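4. Preparing the table for the bun task

This section is for team members who run the steamer exercise of the Nekska robotics club. Please read section 3 (switching on the arms) before you start. Only members who passed the safety talk in August can stand at the emergency stop.

4.1 Placing the objects

1. Put the steamer pot in the center of the table, with the control panel to the front. The pot must be unplugged from the wall.
2. Lay the glass lid flat on the left side of the pot, knob up.
3. Put the plate on the right side and place the buns on it. Leave a space between the buns, so that the fingers can go down on each side.
4. Start the Temness program on the laptop and load the file "steam_2". Wait until the status line says Ready.
5. Send both arms to the start pose. The left hand goes above the lid and the right hand goes above the plate.

Note: If the left hand stops too far from the knob, do not push it by hand. Move the lid instead.
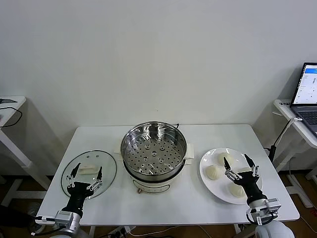 6. Check that the fingers of both hands are open. When one finger stays bent, run "Open all" again, and if this does not help, write it in the fault book and tell Nuala Hanrahan.
7. Set the speed to 7 for the first run. Higher values are allowed only after two runs without a stop.
8. Press Run and keep one hand at the emergency stop during the whole run.

CAUTION: Never reach over the table while the arms have power. To correct the position of a bun, press Pause first and wait for the message "Arms locked".

CAUTION: Do not put water in the cooker base for this exercise. The hands are not protected against steam.

4.2 After the run

Press Home and let the arms go back completely before you take the objects away. Save the log with your team name and the run number, for example "Lenihan_177". Logs without a team name are deleted at the end of the term.

Wipe the plate and the lid with a dry cloth. The buns used for practice are not for eating, also when they look clean.

To change the grip force, continue with section 5.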